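Last revised January 8, 2021

# Household Water Service: Frequently Asked Questions

The Narnholm Water Office supplies drinking water to homes and small businesses in Narnholm, Fistell and the Kovetti Road area. The answers on this page apply to residential accounts. Business customers should refer to their service agreement, which may set different terms.

## Starting and Stopping Service

**How do I open an account?**

Complete the residential application and return it to the Water Office with a copy of your lease or deed and one form of photo identification. Applications may be submitted by mail, in person, or through the drop box at the front entrance. Service is normally turned on within two business days after a complete application is received.

**Is a deposit required?**

A deposit is required from tenants and from owners with no earlier account in good standing. It is credited to the account after 12 months of on-time payment, or applied to the final bill if the account is closed sooner.

**I am moving out. When should I tell you?**

Please give notice at least six business days before the date on which you want service to end. The account holder remains responsible for all water used until the final reading is taken. A forwarding address is needed for the final bill.

**Can service be left on between tenants?**

Yes. A property owner may sign a standing agreement that moves the account into the owner's name whenever a tenant closes theirs. The agreement covers one property only -- owners with several properties must sign a separate form for each.

## Meters and Readings

**Where is my meter?**

Most meters are in a covered box near the front property line. In older homes in Fistell, the meter may be in the basement, close to the point where the service line enters the wall. If you cannot find it, the Water Office can provide a location sketch on request.

**How often is the meter read?**

Meters are read every two months. If the meter cannot be reached because of snow, a parked vehicle or a locked gate, the bill is based on an estimate and marked with the letter E. The next actual reading corrects any difference.

**May I read the meter myself?**

Customers are welcome to read their own meters and to send in the figure when a bill has been estimated. Write down all the digits from left to right, including any zeros, and note the date of the reading.

**What should I do if I believe the meter is wrong?**

You may ask for a meter test in writing. The meter is removed and tested by Tshabalala Meter Services, the firm under contract to the Water Office, and a replacement is installed on the same visit. If the meter is found to be outside the allowed limits, the test fee is refunded and recent bills are adjusted.

## Billing and Payment

**Why is my bill higher than usual?**

Seasonal use is the most common cause. Lawn watering, pool filling and visiting guests all raise consumption, and bills that include June are often the highest of the year. If your habits have not changed, please check for leaks before contacting us. A running toilet can waste a great deal of water without making much noise.

**How do I check for a leak?**

Turn off every faucet and water-using appliance, then record the meter reading. Wait two hours without using any water and read the meter again. Any change between the two readings suggests a leak on your side of the meter. Toilets may be checked separately by placing a few drops of food coloring in the tank and looking for color in the bowl after fifteen minutes.

**Can a bill be reduced after a leak is repaired?**

One leak adjustment may be granted in any 24-month period. Send Form 608 with a copy of the plumber's invoice or the receipts for repair parts. The request must reach the Water Office within 60 days of the repair. Adjustments are not available for irrigation systems or swimming pools.
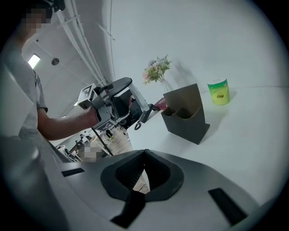 **Who is responsible for the pipe between the meter and the house?**

The property owner owns and maintains the service line from the outlet side of the meter to the building, along with all indoor plumbing. The Water Office maintains the meter, the meter box and the line that connects them to the main in the street.

## Water Quality and Interruptions

**Why does my water look cloudy?**

Cloudiness that clears from the bottom of the glass upward is usually caused by tiny air bubbles and is harmless. If the water stays cloudy, or if it is brown or yellow, run the cold tap for several minutes. Report the matter if the color remains. Please avoid washing light-colored clothing until the water runs clear.

**Will I be told before the water is shut off for repairs?**

Written notice is left at each affected address before planned work. In an emergency, advance notice may not be possible -- crews will notify residents at the door where they can, and updates are placed on the recorded information line.

**What should I do once service is restored?**

Open the cold tap at the lowest point in the house first and let it run until the flow is steady. Remove and rinse faucet screens if the flow is weak. Hot water should not be used until the cold water runs clear.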